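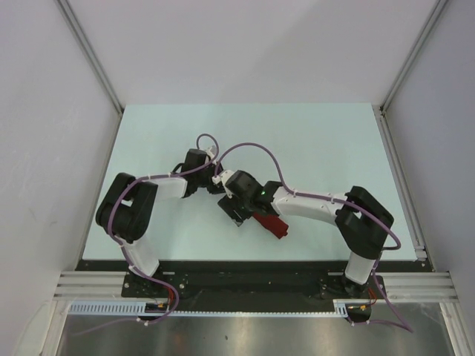 Ticket 3732: Right arm stops mid-handover, wrist comms drop
Product: Potside two-arm cell
Component: Right arm, wrist and external cable
Priority: High (raised from Normal)
Status: Resolved, monitoring
Opened by: Harish Rodrigues
Assigned to: Covadonga Bermúdez

Original report (Harish)

Hi all. Our handover routine has been running beautifully and then, from this morning, the right arm started quitting on us right when the two grippers come together in the middle of the table. The controller throws "tool link lost, right", both arms go to a protective stop, and the part stays wherever it is at that moment. Clear the fault, jog the right arm back out, and it runs happily again for a while. Then the same thing.

What I know so far:
It is always the right arm. Left has never thrown it.
It is nearly always in the meet-in-the-middle pose or on the way into it.
Payload makes no difference. I ran it with the grippers empty and it still tripped.
Restarting the controller does nothing useful.

One thing I want on the record because it bothers me more than the stop itself: on one of the trips the right gripper opened. The part only fell a short way onto the table and no harm done, but it should hold on loss of link. We have it set to hold. Can someone look at that too?

Software is the October release. Handover program is the stock Gultard one with our own waypoints.

Reply (Covadonga)

Great report, thank you, this is exactly the kind of detail that saves a day! Raising it to High on account of the gripper opening. Please don't run it with anyone's hands inside the cell, and keep speed capped for now, even for jogging.

My first guess is the external cable on the right arm. Two-arm cells are hard on cables in that pose because both wrists are low and close together, so the slack has to go somewhere, and it goes up in a big arch over the wrist. Every cycle that arch flexes right at the connector.

Could you try these, in this order, and write down what you get:

1. Park the right arm in the handover pose with the left arm backed well away. Leave it there for ten minutes and see if the link drops by itself.
2. Same pose, then rotate only the last wrist joint, slowly, through the range the program uses.
3. Same pose, wrist still, move only the elbow.
4. Pull the link error counter before and after each one. It's under Diagnostics, Tool Bus, Right.

Full stop and lockout before you touch the cable by hand. I know everybody wants to wiggle it live. Please don't wiggle it live.

Reply (Harish)

Results! I love a test that gives a clear answer.

1. Sat still for ten minutes. Counter did not move at all.
2. Wrist rotation only. Counter went up by 100 in the first few sweeps and then the link dropped. I repeated it and got a drop again, at nearly the same wrist angle.
3. Elbow only. Nothing. I ran it a good long while because I didn't trust it, and still nothing.

So it's at the wrist end and it depends on rotation. I also swapped the program so the left arm does the rotating and the right holds still, and that ran clean through to lunch. That's a pretty handy workaround for anybody else reading this, although the cycle is slower.

Locked out and had a look at the connector. The cable tie closest to the wrist was pulled down very tight and too near the plug, so all the twist was landing in a very short piece of cable. I'm fairly sure that was me. I moved ties last week when I was tidying up.

Reply (Covadonga)

That would do it, and please don't feel bad, I have done the very same thing on our own bench cell. The tight tie looks so much neater.

Swap the cable. Don't just re-tie the old one, even if it tests fine afterward. Once the conductors near the plug have been worked like that they'll come back to haunt you. The part is the Ejigu tool cable, long version. The short one will reach, but it leaves no slack for the handover pose.

When you dress the new one:

Put the arm in the handover pose before you tie anything.
Leave the loop over the wrist free. It will look too big. Leave it.
First tie goes on the forearm, snug enough that it doesn't slide and loose enough that you can turn the cable inside it with two fingers.
Run each joint to both ends of its program range, by jog, and watch the slack at the elbow. The cable bulges out at the side there and it has to be able to.
Check that the loop clears the left arm's cable at the closest point of the move.

Now for the gripper, which I find the more interesting half of this! I pulled your config backup. The hold-on-loss setting is on for left and right in the cell settings, as you said. But the stock handover program writes its own value at startup, and for the right arm it writes "release." It's a leftover from an older version of the program where the right side was always the one giving the part away. So you set it correctly and the program quietly changed it back. That's our bug. I have filed it with the program team as a safety issue, and I've asked for a notice to go to other sites on the same release.

Fix for now: open the handover program, go to the startup block, line 6, and change the right-side value from release to hold. Save, reload, then read the value back from the live gripper page. Don't go by the settings page, because that is the one that was wrong.

Reply (Harish)

Wow, okay, I would never have found that. Line 6 was just as you described. Changed, reloaded, live page now says hold for both sides.

New cable is on. The loop really does look ridiculous and I have told everyone here to keep their hands off it.

Hold test: lightweight foam block in the right gripper, low over the table, speed capped, everyone outside the cell. Triggered a tool link loss from the maintenance menu. It held. Did it again with the wrist turned the other way, and it held. Left side, same two tests, held both times.

Then wrist rotation test as before, counter flat at zero. Then the real program at capped speed for 2 hours with no stops, counter still zero at the end. I'm so pleased. It's a lovely move to watch when it runs properly.

One question. Could the counter give a warning before the link drops? It was climbing well ahead of the fault and we simply never looked at that page.

Reply (Covadonga)

Yes, and you should have it! Under Diagnostics, Alerts, there's a threshold for tool bus errors. It ships switched off. Turn it on for both arms and set it low — any steady climb on this cable is worth a look. If you log to Dranon you can send the counter there as well and get a trend line out of it, which is how we caught ours.

You can take the speed cap off. Step it up over the shift and read the counter at each step. I'm leaving the ticket in monitoring until the program fix is out, because an update or a restore from backup could put the old value back on line 6. After either one, please read the live gripper page again before the first cycle.

Internal notes

Cause, link loss: cable tie too tight and too close to the right wrist connector, twist concentrated at the plug.
Cause, gripper opening: stock handover program overwrites the cell's loss-of-link setting for the right side at startup.
Done: cable replaced and re-dressed, startup value changed, hold test passed on left and right.
Open: program fix, notice to other sites, drawing of the correct tie positions for the setup guide (Covadonga to draft, Harish has offered to check it against his cell).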